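# Bronomo Hand-Held Gripper, Paired Set

The Bronomo is a two-finger gripper carried in the hand instead of on an arm. It is sold in pairs, with one spare set of fingers, for recording household tasks that a machine will later be asked to repeat. Units can be used singly or two at a time. Two operators may share a task with one unit each, provided both are started in the same session.

## What it is used for

Most customers buy the set to find out which chores are within reach of a machine and which are not. The short version, from our own bench and from the Vivo trials: picking up a rigid object of known size from a clear surface is workable. Cloth is not there yet. Large flat items fall between the two. A long board has to be approached at the edge, and one gripper alone has poor control of the far end. Two grippers help, but the timing between them becomes the problem.

Bedrooms are harder than kitchens for this kind of work. Mattresses give under load, so a height measured a moment ago may be wrong. Printed covers add edges and colors that the software can mistake for objects. Window light changes during the day. We recommend recording in rooms as they are lived in, with the bedding and storage left where they belong.

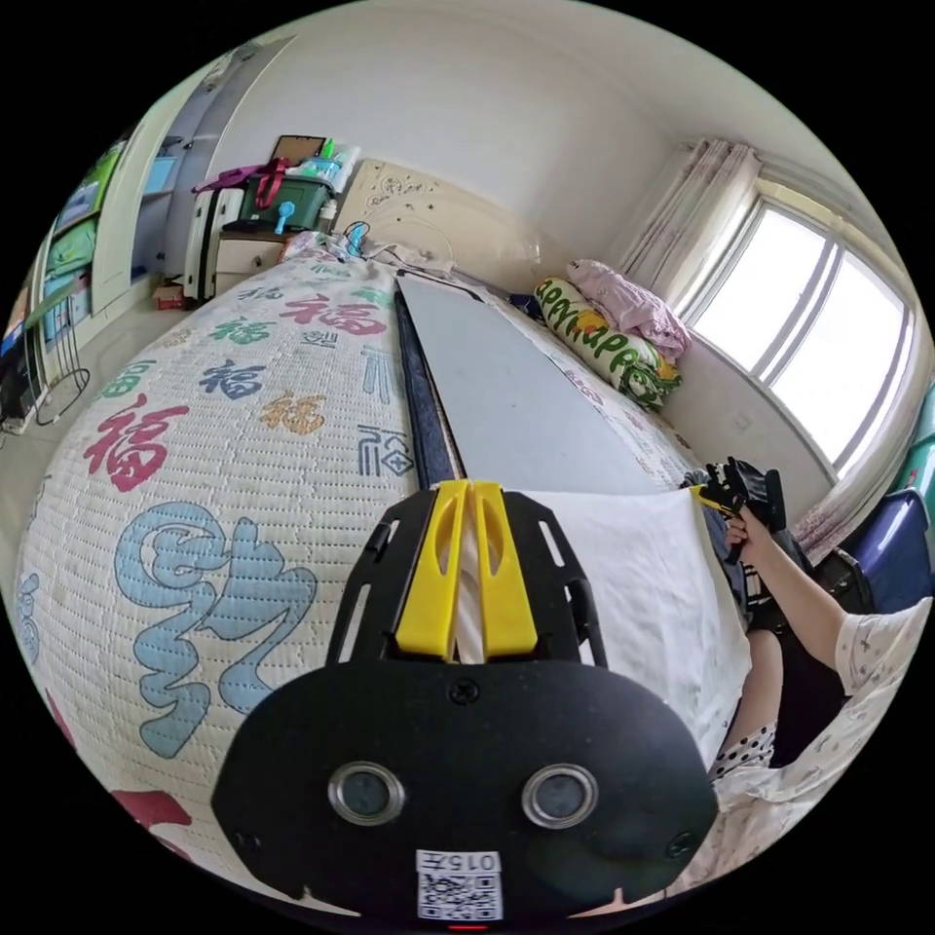
## Fingers and body

- Fingers: yellow, parallel, replaceable as a pair
- Body: black, rounded at the back
- Lenses: two, side by side on the rear face, in silver rings
- Identification: white sticker with printed number and QR code
- Weight: 700 g per unit
- Run time: 3 hours per charge

Check the screws before each session and tighten by hand only. The lenses should be wiped with a dry cloth. Fingers wear on the inner faces and should be changed when a sheet of paper pulled between them slides free.

## Known limits

The results below come from the Vivo trials, revised Tuesday, February 6, 2018. Each task was recorded by hand and then attempted by a fixed two-arm machine running Prusolent 3.

Squaring a board on a soft bed was attempted 41 times and completed 15 times. The usual failure was a late grip on the second side, which let the board turn. Folding a towel was attempted in the same sessions and is not supported. The machine closes on one layer when it should take two, or on the cover beneath.
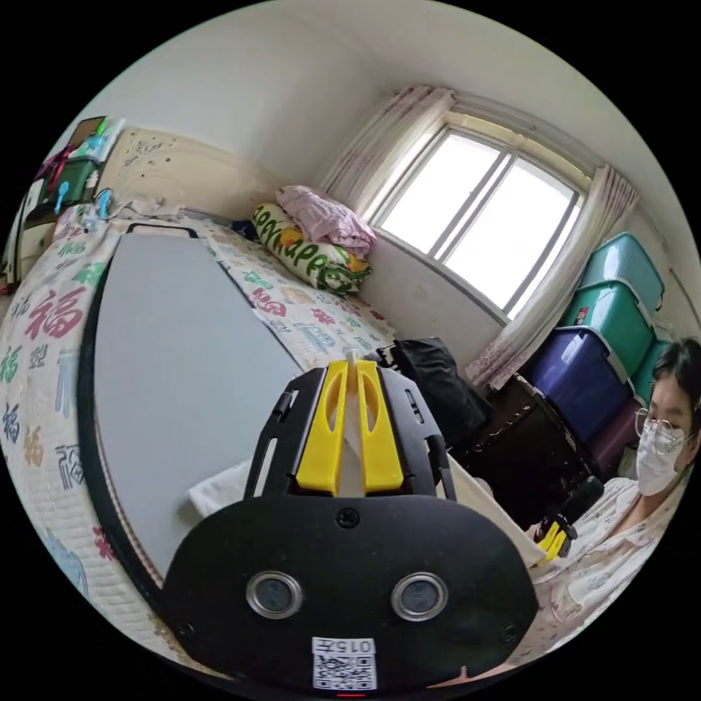
Cover patterns were also tested. Plain covers gave fewer false grips than printed ones, though the difference was smaller than expected once more recordings from the printed covers had been added. Customers with a single room available should vary the bedding before they vary the object.

None of this makes the machine a replacement for a person making a bed. A person does the board and the towel in one pass and does not need the room measured first. For shop-floor work with fixed bins and rigid parts, see the Ilie bench mount, which accepts the same fingers.

## Ordering

The paired set ships with charger, spare fingers and a hard case. Prusolent is licensed separately, per machine. Orders placed before July include the first finger replacement. Older Bronomo bodies with the one-piece mounting plate cannot take the current fingers and are no longer repaired.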